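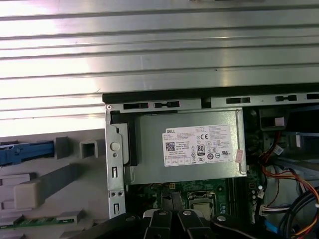

## Re: Teleop on the desktop PC task

Hello Na-rae, hello all,

On 9/10/23 Ebuka Edet wrote:

> We have 40 demos of the power supply removal by remote control. Zhenhua wants to lead the arm by hand instead. Which one do we keep?

I would keep remote control for this step. When I guide by hand, my own arm hides the black latch beside the power supply, and I push too hard without noticing.

For the wires on the right I am less sure — maybe by hand is better there. Could Omolara try both on the Dell unit before we record more?

Regards,
Aminu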